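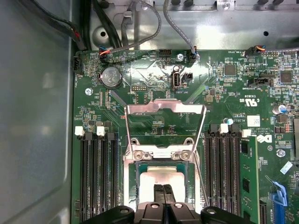
The processor socket was the part the technicians at Parkis thought a robot would never be trusted with. The company takes in used office computers and servers at its shop in Medina, tests them, strips or rebuilds them, and sells what still works. For most of its history that meant screwdrivers and trays. Since February part of the work has been done by an arm with a gripper on the end.

I talked with one of the senior bench technicians during her lunch break. She is 53 and has been at Parkis long enough to have trained most of the people she works with. She asked that her name be left out, mainly, she said, so she could talk about the schedule.

"They told us in a meeting on a Thursday," she said. "Management said no jobs would go. Then they said the shifts would change, and everybody forgot the first part because the second part was what we'd have to live with."

There are seven people on the benches now, the same as before. What has changed is what they do in a day. She used to open a machine, pull the memory and the processor, sort them, and go on to the next one. Now she spends most of her morning getting machines ready for the arm and checking what it has done.

"I still take the side panels off. I check the cables are out of the way. If there's a cable over the memory slots, I move it. I didn't think of that as a job before, it was just something your hand did while you were doing something else."

Processors were the hard part. Server boards of the kind Parkis gets have sockets full of very fine contacts, and a bent contact can mean the board goes for scrap. She has bent some herself over the years and did not mind saying so.

"You drop a corner of the chip on it and you've ruined a good board. It takes half a second. So when they said the robot would do processors, I said fine, but I want to be standing there."

She did stand there, for most of the first weeks. The arm was slow, and she said it is still slower than she is on a single chip. It also stopped a lot. The software, which Parkis gets from a supplier called Gretis, halts the arm when it isn't sure of its position, and a person has to look and clear the stop.

"Some days that was my whole shift. Clear, clear, clear. I went home more tired than when I was doing it by hand, and I hadn't done anything." 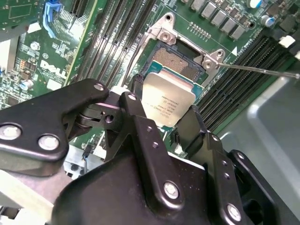

Another technician on the same shift said the stops had never bothered him much, and that he would take a day of clearing them over a day of thumbing retention levers. His hands used to ache by the middle of the week, he said, and now they mostly don't.

She agreed about the hands. "Mine too. I'll give it that. I stopped wearing the wrist brace."

The shop's target for the year is 2360 machines, set before the arm arrived and not raised afterward. She expects it will be raised. In her view the number should come from the benches, where people know that one pallet of desktops can be easy and the next one can be full of stripped screws and dust.

Training has been uneven. Brenov, the firm that put the arm in, ran a course that lasted five days, and only two of the technicians went. The others learned from those two.

"That worked all right for starting it and stopping it," she said. "For teaching it a new case, no. The towers are all a little different. The drive cages are in different places. If the two who took the course are both off, we just don't run new models that day. We do them by hand, like before."
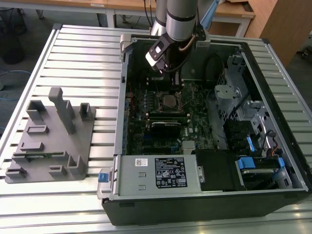 *The arm over an open desktop tower, with the gray fixture beside it on the table.*

I asked whether doing it by hand still comes easily. She thought about that for a while.

"For me, yes. For the newest person, I'm not sure. He's very good with the screen. He's seated maybe a handful of processors himself. I've told the manager he should get a bench day every week – a real one, no robot – and they've said they'll look at it."

Pay has come up as well. Technicians who can set up the arm for a new model get no extra money for it, and she thinks they should. The company's position, as she described it, is that it is part of the same job under the same title. The question is on the list for the next staff meeting.

She does not want the arm taken out. What she would change is the order things were done in: the course first, for all of them, and then the machine.

"I'd have asked us where to put the table, too," she said. "You have to walk all the way around it to get to the parts shelf."

Then she went back in, as there was a stop to clear.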